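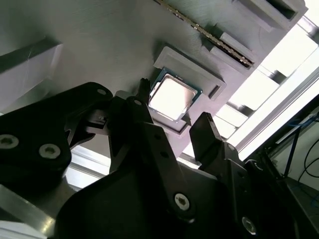 Le processeur dans son bac gris, la barrette mémoire dans son support juste à côté.

Bon, je vous avais promis des nouvelles du remontage, les voilà enfin ! Pour ceux qui prennent la page en route : je retape un vieux PC de bureau Dell que Fitriani Mandagi m'a laissé en mars contre 15 euros et un gâteau au citron (j'y ai perdu, je crois, le gâteau était très réussi). L'idée est d'en faire une petite machine pour écouter de la musique et ranger les scans de famille, rien de bien méchant.

J'adore ce moment où les pièces attendent encore chacune à leur place. Les contacts dorés de la mémoire, je ne m'en lasse pas, on dirait presque un bijou ! Côté budget, j'ai prévu 80 euros en tout, disque compris, et pour l'instant je tiens bon (ne me parlez pas de la jolie carte son repérée chez Zamidell, je suis faible).

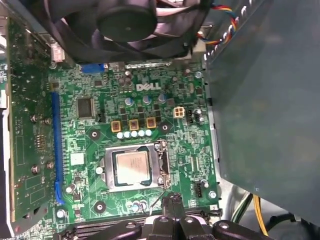 La carte mère verte dans le boîtier ouvert, avec le logo DELL, les condensateurs bien alignés et le gros ventilateur noir en haut.

J'aime beaucoup ce coin de la carte, avec les petits carrés bordés de jaune orangé sous les condensateurs et le long slot bleu à gauche. Et puis tous ces fils de couleur qui sortent du ventilateur ! La pâte thermique est commandée chez Caseck, je remettrai des photos quand le disque sera arrivé. Si quelqu'un a une vieille souris dans un tiroir, je suis preneuse.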